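[공동구매 소식] 손에 쥐는 그리퍼와 소모품, 다음 예산에 어떻게 넣을 것인가

글: 텔마 레이바 (장비 계획 담당)

지난 수요일 오후 4시에 장비 예산 회의가 있었습니다. 참석하지 못한 분들이 여러 번 문의해 주셔서, 결정된 내용과 아직 결정되지 않은 내용을 나누어 적습니다. 저는 한국어로 긴 글을 쓰는 일이 아직 조심스럽습니다. 숫자가 이상하게 보이는 곳이 있으면 바로 알려 주시기 바랍니다.

먼저 수량입니다. 현재 저희가 보유한 손잡이형 그리퍼는 7대입니다. 각 팀에서 받은 신청서를 모두 더하면 21대가 필요합니다. 그러나 신청서 중에는 같은 기간에 같은 장비를 두 팀이 따로 적은 경우가 있었습니다. 그림뷔르 프란센 씨가 사용 일정을 겹쳐서 다시 계산하였고, 그 결과 필요한 수량은 19대로 정리되었습니다. 따라서 이번에 새로 구입할 장비는 12대입니다. 예비 장비는 이 숫자에 포함되어 있지 않습니다. 예비 장비를 따로 둘 것인지는 6월 회의에서 다시 논의합니다.

견적은 두 곳에서 받았습니다. 로르케오(Lorkeo)는 본체 가격이 낮은 대신 손가락 패드와 관절 부품을 따로 주문해야 합니다. 한도브(Handov)는 본체 가격이 더 높지만 패드 두 벌과 첫해 수리가 포함되어 있습니다. 처음에는 저도 로르케오 쪽이 당연히 유리하다고 생각했습니다. 그런데 작년 한 해의 소모품 주문서를 모아 보니 패드만 158개를 주문하였습니다. 본체 가격만 비교한 표로는 이 비용이 전혀 보이지 않습니다. 그래서 이번 신청서부터는 본체, 소모품, 수리, 운송을 각각 다른 줄에 적어 주시기를 부탁드립니다.

운송비도 한 가지 말씀드립니다. 두 회사 모두 한 번에 보내는 경우와 나누어 보내는 경우의 요금이 다릅니다. 보관 장소가 부족한 팀은 나누어 받는 쪽을 원하셨지만, 그 차액을 어느 예산에서 낼지는 아직 정해지지 않았습니다. 이 부분은 호세피나 파레데스 씨가 회계 쪽과 확인하고 있습니다.

다음은 작업 환경입니다. 신청서의 "사용 장소" 칸에 "주방" 한 단어만 적은 팀이 많았습니다. 그것만으로는 어떤 패드를 얼마나 준비해야 하는지 판단할 수 없습니다. 조리대 위에 무엇이 있는지, 잡아야 하는 물건이 가는지 굵은지, 유리인지 금속인지까지 적어 주시면 저희가 소모품 수량을 훨씬 정확하게 계산할 수 있습니다.

주방 조리대 작업: 그리퍼와 수저, 국자, 유리컵 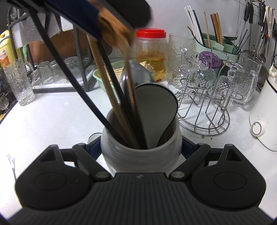
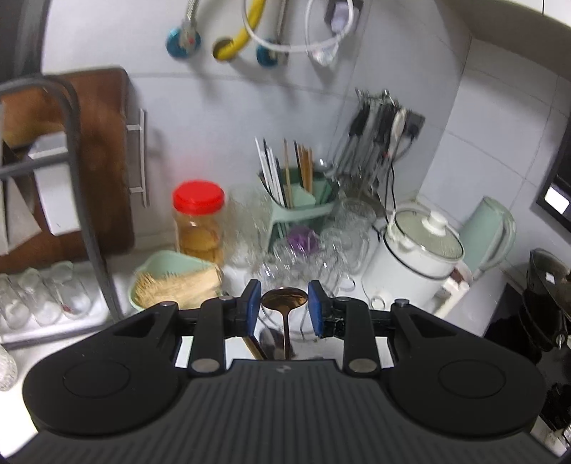
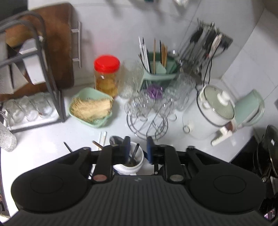

물건을 새로 마련해야 하는 팀은 그 비용도 예산에 넣어 주십시오. 작년에는 컵과 접시를 각자 사비로 사고 나중에 영수증을 모아 오신 분들이 계셨는데, 항목이 없어서 처리가 두 달이나 늦어졌습니다. 올해는 "작업용 물품"이라는 줄을 새로 만들었습니다. 깨지기 쉬운 물건은 여유분을 포함하여 적으셔도 됩니다. 다만 여유분이 몇 개인지는 따로 표시해 주셔야 합니다.

보관 상자에 대해서도 질문이 있었습니다. 울우드(Ullwood)의 상자는 튼튼하지만 한 상자에 그리퍼가 한 대만 들어갑니다. 여러 장소를 옮겨 다니는 팀에는 맞고, 한곳에서 계속 일하는 팀에는 필요하지 않다고 봅니다. 저희는 모든 팀에 똑같이 지급하지 않고, 이동이 있는 팀만 신청을 받기로 하였습니다. 이 결정에 반대 의견이 한 건 있었으며, 회의록에 그대로 남겨 두었습니다.

예약 프로그램은 올해도 자인(Zein)을 그대로 사용합니다. 바우티스타 엔리케스 씨가 새 장비의 번호를 미리 등록해 두기로 하셨으므로, 장비가 도착하기 전에도 날짜를 예약할 수 있습니다. 단, 도착이 늦어지면 예약도 함께 밀립니다. 중요한 일정이 있는 팀은 기존 장비로 먼저 예약해 주십시오.

신청서를 다시 내실 때 확인하실 것을 적습니다.

사용 장소와 잡을 물건의 종류
하루에 장비를 쓰는 시간
패드 예상 사용량과 계산한 방법
이동 여부
다른 팀과 함께 쓸 수 있는 기간

마지막 항목을 비워 두신 팀에는 알다나 엔리케스 씨가 직접 연락을 드립니다. 함께 쓸 수 없는 경우에는 "없음"이라고 적으시면 됩니다. 이미 신청서를 내신 팀도 소모품 줄이 비어 있으면 다시 제출하셔야 합니다.

최종 업체는 6월 회의에서 정합니다. 그 전에 두 회사의 장비를 직접 써 보고 싶은 분은 저에게 메일을 주십시오. 한도브의 시험용 장비는 지금 사무실에 있고, 로르케오 것은 아직 도착하지 않았습니다.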